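2022年2月13日 阴

星期天还是去了车间。昨天那批阀块的交叉孔没做完,放着心里不踏实。早上八点多到,先开空调和冷水机,等磨料缸升温。磨料流机床冬天最烦的就是这个,介质太冷的时候发硬,推过去流速不对,做出来的孔口圆角偏小,量出来的数也不能信。

阀块是 Čierny 的件,钢的,每块上有4个交叉孔,孔口毛刺在里面,手工锉刀伸不进去,以前用小毛刷转着刷,刷完拿内窥镜看,总有一两处翻边没掉干净。换成磨料流以后毛刺是没了,但图纸上密封面那一段不许动,所以夹具要把那一段挡住。上周的挡套是尼龙的,用了没几天就被磨料啃出一道沟,介质从沟里漏过去,密封面上有了一条发亮的印子。那几块单独放在红盒子里,等周一跟质检商量,能不能按让步接收走。我自己估计不行。 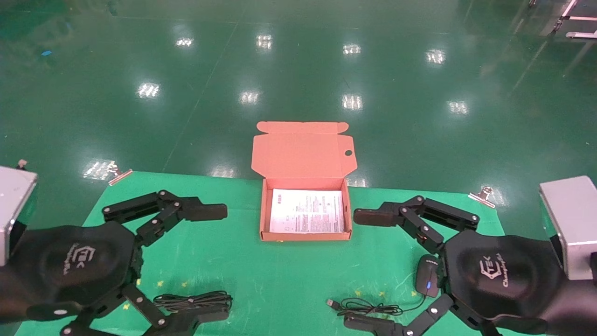 新挡套改用淬火钢,昨天下午线切割那边交过来,今天上机试。先试了一块废件,压力按老参数,往复15次,拆下来洗干净,孔口圆角到了下限,还差一点。加了几次再看,合格了,密封面没有印子。记下来:换钢套以后通道比原来窄,阻力大,同样的次数去除量会少,工艺卡要改。改卡之前先把试件切开看一块,光靠内窥镜不放心。另外包装也得跟着改,阀块洗完涂油以后要是光套一层袋子就装箱,路上互相碰,孔口刚做好的圆角又给碰出亮点来。我想用图上那种橙粉色带翻盖的纸盒,盖子往后一掀能立住,里面放一张说明单,字小一点没关系,把防锈油型号和开封后的存放要求写全就行。盒子里还要加隔板,这个得问包材厂开模要多少钱。

中午在食堂吃的面,人很少。吃完回来换介质。缸里这一缸是 Vorik 的中等黏度料,从去年五月用到现在,颜色早就发黑了,捏在手里比新的软。供应商给的说法是金属屑混到一定比例就该换,可是比例怎么测也没讲清楚。我们的土办法是称重,取一小团溶掉胶基,剩下的磨粒和铁屑用磁铁分开,各称一遍。今天称出来铁屑比上个月多了不少,我决定先换掉一部分,旧的留着粗加工铸件用。

换料是力气活。上缸退到顶,把旧料一块一块挖出来装桶,手套粘得揭不下来。缸壁上有两道纵向的划痕,摸得出来,不深。密封圈边上也有一点磨损,暂时不漏,备件只剩一套,得下单。新料装进去以后空走了几个来回排气,听声音,开始有噗噗的响,后来就没有了。
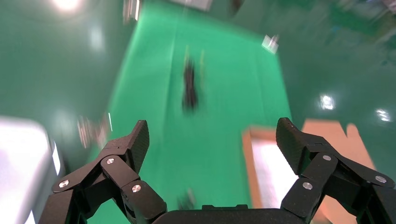 精整工段·磨料流与去毛刺组

下午做正式件。换了料以后第一块偏多了,圆角到了中上限,新料切削力比旧料强,这个早该想到。往下减了几次,后面几块就稳了。每做完一块先用压缩空气把通道里的残料顶出来,再进超声波清洗,洗完烘干,内窥镜看一遍,塞规过一遍。交叉孔里最容易藏料的是盲端那个小台阶,吹的时候要从侧孔吹,从主孔吹只会越压越实。这条也写进工艺卡。

三点多清洗机报液位低,补了水和清洗剂,耽误了一会儿。滤芯也该换了,拆出来一看全是灰黑色的泥。之前定的是每清洗200件换一次,现在看这个间隔对阀块来说太长,带出来的残料比歧管多。先改成一半试试。

Plandlow 那边上周发来询价,是增材件,打印的不锈钢水路板,内流道弯来弯去,想把内壁粗糙度降下来,全年最多1000件。图纸晚上又看了一遍。流道截面不一样大,粗的地方流得慢,细的地方流得快,直接推的话细处会磨过头,粗处还是毛的。要么分两次做,每次堵掉一部分,要么让他们在设计上给细处留余量。我倾向于后一种,让他们先打两块试件寄来,一块给我们做,一块直接剖开看原始表面。支撑残留也要问清楚,打印厂去没去干净,要是有整块的粉没倒出来,会把通道堵死,推不动还伤夹具。回复的邮件写了一半,明天补上报价再发。

Jarneo 的歧管夹具图也没画完,定位销的位置跟夹紧油缸打架,挪开以后壁厚又不够。放到周二再说。

六点关机。缸里的料没退,压力卸到零,加热关掉,台面擦了,废料桶贴了标签推到外面的棚子里。红盒子里那几块我又拿出来看了一眼,印子用指甲刮得到。

明天要办的:工艺卡改版,密封圈下单,滤芯领两只,问包材厂隔板的价,切一块试件送去镶样。

回家路上下小雨,到家七点。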